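Can my ex change our daughter's last name without asking me?

Asked by Ulises Agudelo
Print | E-mail this page

My ex and I split up in February and we share custody of our daughter, who is seven. Last week her school sent home a form with my ex's new married name on it, and when I called she told me she's filing to have it changed for real. I'm on the birth certificate and I pay support every month. Do I get a say in this, or can she just go ahead and do it?
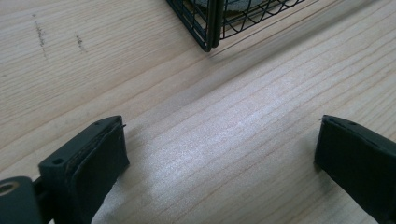
I should add that we were never married, if that matters. The custody order doesn't mention names at all – I read the whole thing twice last night.

3 answers

Nia Dafis
You do get a say! In most states the parent who files has to give the other parent notice, and then you have a certain number of days to object in writing. I went through this with my son, and the judge asked how long he'd had his name, what his friends and teachers called him, and whether I was really involved in his life (I was, and I had the school emails to prove it). My lawyer charged me $400 for the one hearing. Watch your mail and don't ignore anything from the court, even if it looks like junk. 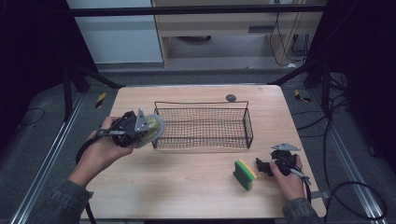 Also call the school office and ask which name is on her official record. Mine had switched it just because his mom wrote it on a form, and they switched it back when I brought in the birth certificate.

13 people found this helpful

Heriberto Cabrera
she cant do it. period. its your kid too

Mieke Vandenberghe
It depends on your state, so I'd check with the clerk at your county court. Ours had the objection form at the counter, and filing it cost me $155 – ask about a fee waiver if money is tight.

Share (7) | Comments (3)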